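Service blueprint sessions start again

The Henriques reading group finished its run on journey mapping in January, and the next series moves on to service blueprints. Leonor Fonseca will lead it, using the returns desk at Retex as the working case. Participants will map what customers see first, then the staff work behind it.

Each session runs for two hours and is limited to 20 people. Please read the first two chapters of the course booklet before you come - printed copies are at the front desk.

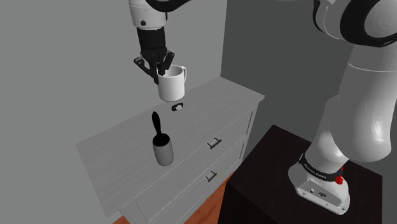 A white mug held over a light gray dresser.

Konrad Kaczorowski has also finished sorting the diary study entries from last year. There are 1,397 of them, tagged by channel and by stage of the journey. Members can ask him for access by email.

We still need two people to take notes at the Fustley workshop. Travel is paid. Contact Kazue Sugawara if you are free for the full day.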